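4.2 Planning the equipment budget

The Vollura bench was costed in two parts. The arms, grippers and cameras were quoted by Tirken as one lot, and everything that wears out or gets dirty was left to a second list. That list was short, and most of our overspend came from it.

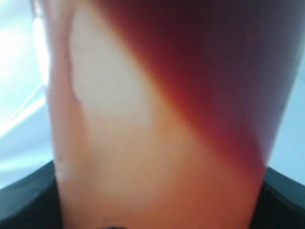

Figure 4. Squeezing task on the Vollura bench: wrist and bench views.

Kwofie remarked that a wrist camera should never be bought without a spare, and that the spare belongs in the first order, when the supplier will still give a discount. We had ordered none. The quote from Stalton, dated June 2, 2021, allowed 890 pounds for two spare cameras with cables, and delivery was promised for July.

Bench fittings were handled more loosely. Trays, sheeting and cable ties were bought as needed from the general fund and were not tied to any one task.
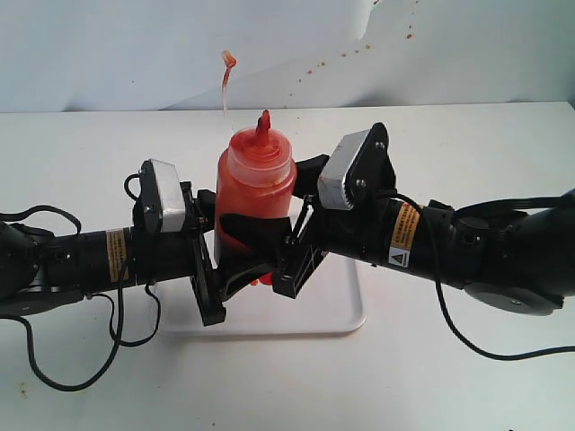 The arms took up more than half of the total, which left little room for a change of plan. A bench with a pair of arms also needs two sets of finger parts, and we had priced one. A set takes 10 working days to arrive.

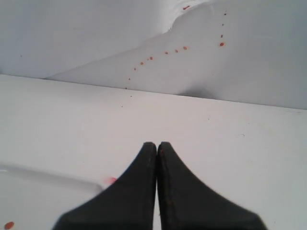
Cleaning time should be priced in the same way as parts. Our plan gave it no line at all. With sauce tasks the mess does not stay in the tray, and the orange-red drops on the sheet behind the table show how far a backing needs to reach. We now list sheeting by the roll and charge it to the task. Finger parts are still charged to the bench.

Vollura bench report | Contact: see title page | Back to top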